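I have bought my vegetables at the Gondia market for three years now, and I still think the best thing you can do there is talk to the person behind the stall. Ask what came in that morning -- they love to tell you!
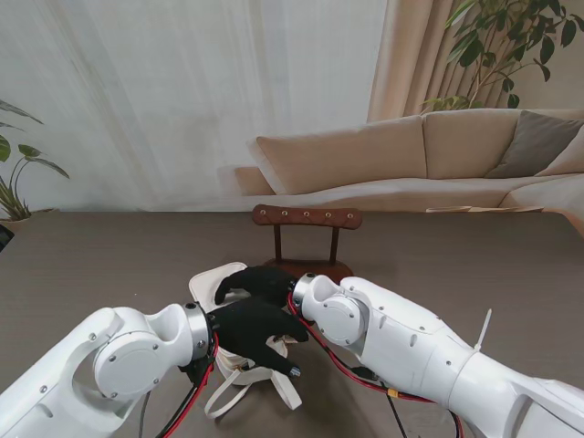 Good tomatoes are worth a slow walk past every stall (and maybe a second one). I say pick them up gently, smell the stem end, and put back the hard ones. Fingers curled downward, like the black ones on that left hand, are just right for lifting a soft tomato from the top. Then pay what the grower asks, because cheap ones in April taste of nothing at all.

Comments

Emmanuel Mwakalinga: Agreed on smelling the stem! My mother did the same.

Trekholm reader: Try the Mbwambo stall for onions too.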